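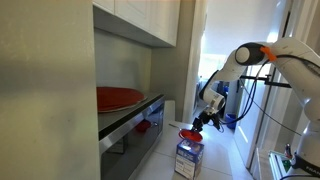 The Man Who Reheats

Domingo Cabral was a hotel cook for most of his working life, and since he retired he has taught one class, over and over, in the back room of the Drultenthorpe library. The class is called Second Day Cooking. It covers what to do with food that has already been cooked once.

"People will pay to learn how to make bread," he says. "They don't think they need to learn how to warm up rice. Then they eat bad rice three nights a week."

We met in August, a little after four, at his apartment. He had lunch left over from the day before and he put it out without any fuss.

Cabral started writing down what his household cooked and what became of it when his daughter moved out and he kept making dinner for three. He wrote on the backs of envelopes at first, then in ledgers. The ledgers now hold 3677 entries. Each one gives the dish, the day it was made, the day it was finished or thrown away, and a word or two on how it tasted. "Fine" is the most common word. "Better" comes up more than I expected, mostly next to stews.

"Beans, braised meat, anything with a lot of sauce," he says. "The second day is the real day for those. Fried things, no. A fried thing has one hour and then it's over."

I asked what people get wrong. He said they use too much heat and they don't add water.

"When it sits in the refrigerator, it dries. So you put some back. A spoon of water on rice, cover it, half power, stop and stir. It takes longer. Everybody wants it in one minute, so the outside is like leather and the middle is cold."

He is strict about time and temperature. Leftovers go into shallow dishes soon after the meal, and they get eaten within three days or frozen. He doesn't keep a big pot on the stove overnight, though his mother did. "She was lucky," he says. "I don't teach lucky."

The class runs for 12 weeks and has room for 45 people, with a waiting list most years. Students bring whatever they have at home. One of the early ones was Santino Jara, who drives a delivery route for Retamal, a produce wholesaler, and who now helps Cabral set up the tables. Jara told me by phone that he signed up after adding up what he spent on lunch.

"I was buying a sandwich every day and throwing out dinner every night," Jara says. "It's the same money twice. I felt pretty dumb when I saw it written down." 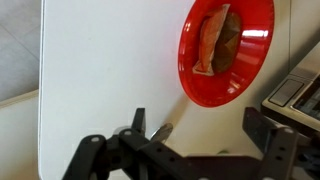
Cabral doesn't talk much about waste in the large sense. He has been asked to speak at events on the subject and has turned most of them down. He did go to one, in Cilska, where a man before him showed charts for most of an hour.

"I'm sure the charts were right," he says. "But a woman stopped me after and asked what to do with half a roast chicken. That I could answer."

The answer, for the record, is to take the meat off the bones the same night, while it still comes away easily, and keep it in a little of its own juice. The bones go in the freezer until there are enough for soup.

His own cooking has become simpler. He makes two large dishes a week, one with meat and one without, and builds the other dinners out of them. Rice gets fried with an egg. Vegetables go into an omelet or a soup. He no longer makes anything that has to be served the minute it is done — "that's restaurant food, let the restaurant do it."

I asked whether he would put the ledgers into a book. A small press called Illon wrote to him last year, and he answered that he would think about it. He has pulled out 102 entries that he believes are worth printing. The trouble is that he doesn't measure anything, and the press wants amounts.

"How much onion? The onion you have," he says. "They didn't like that."

He is working through the list anyway, cooking each dish with a scale next to the stove and writing the numbers in pencil. When I left he was on the lentils.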